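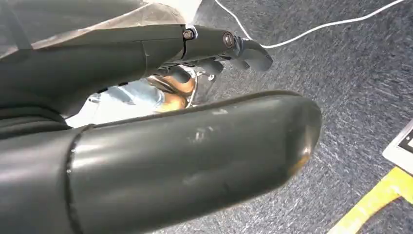 *The gripper over the club carpet, Room 116.*

Natanael Holanda had joined the robotics club for the credit, and by July he doubted even that was coming. The poster promised students would "teach a machine to think." So far he had taught it to stop.

"It's learning," said Lộc Mai.

"What's it learning?"

Lộc looked at the arm for a while. "Patience, maybe."

Their teacher, Mr. Böttcher, had driven up to Landeck and come home with a second-place ribbon and a new vocabulary. Everything was a pipeline now. The Limton team had a pipeline. Khokhar College had one too, plus matching jackets. When Natanael asked what went into the pipeline, Mr. Böttcher told him to check the shared folder.

He checked. It held 304 recordings of the arm reaching for things. Lụa Lý had labelled every one of them by hand, good or bad, over her school holidays.

"How'd you decide?" he asked her.

"If it got near, good."

"Near what?"

She shrugged. "You get a feel for it."
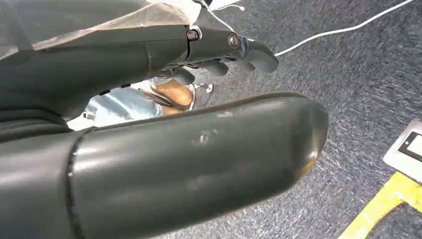
He knelt on the carpet, well back from the yellow tape, and waited for Yichen Qin to start the next run. She was the only one of them who wrote down the failures. Her notebook had a column for what the team said had gone wrong and a wider one for what she thought.

"Anything in the wide column today?" he asked.

"Same as yesterday. It does what we did in the recordings. We dithered, so it dithers."

"Have you told Böttcher?"

"He said the Harnico round is in 11 days and could I be more positive."

She pressed the key. The arm went out slowly, paused, drew back a little and went out again, and Natanael recognized it with some discomfort. It was how he moved whenever someone was watching.

"Near," Lụa called from the desk. "I'd call that good."

"Near what?" said Yichen, and wrote something down.

Natanael asked if he could see. She turned the notebook around and handed him the pen.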